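Print | E-mail

Week 3 – pattern and repeat (handout)

Repeat = the smallest unit that makes the whole cloth when you copy it. Find it first, then draw. Block, half-drop, brick – know all 3 for the quiz.

Grid: lines cross, cells stay even. Folds distort it, so measure flat. Stripe: one direction only. Width and spacing do the work, color second.

Read pp. 8–17 in Willwood reader. Sketchbooks due 15th January, no extentions. 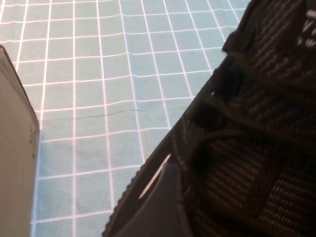

Grid, then stripe.

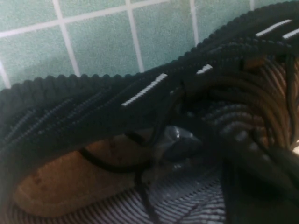
Marwa Badawi
Lecturer, Textile Basics

Bring tracing paper and a soft pencil next time – we start half-drop.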